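Gidesgate Desk Organisers: Frequently Asked Questions

What is the clear organiser for?
It stands on a desk and keeps pens, rulers, scissors and small stationery upright. The Hullik is the model we are asked about most.

Is the inside one open space?
No. Clear panels split it into compartments, and one of them runs diagonally, so the compartments are not all the same shape. Long items do best against the back wall, the taller side. 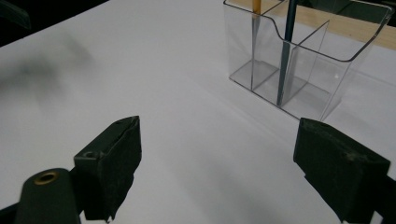 Clear acrylic organiser on a white tabletop. The front wall dips in the middle.

Can I take the dividers out?
No, they are fixed. If you want loose dividers, look at the Karimano tray.

How do I clean it?
Use lukewarm water, a drop of washing-up liquid and a soft cloth. Do not use window cleaner, methylated spirit or a scouring pad. Acrylic scratches more easily than glass, and spirit can leave it cloudy. Please keep it out of the dishwasher.

It arrived with a film on it. Is that normal?
Yes. Lift a corner with a fingernail and peel slowly. Warm the film with a hairdryer on low if it sticks.

Will it mark my desk?
Not in normal use. Wipe grit off the desk before you slide the organiser along it, or lift it instead.

What is your returns period?
18 days from delivery, unused and in the original box. Quote code 2401 on the returns slip if a panel is cracked and we will pay the postage.

How long does delivery take?
Three to four working days. The smoked version has been out of stock since September and we have no date for it yet.

Page last updated December 5, 2022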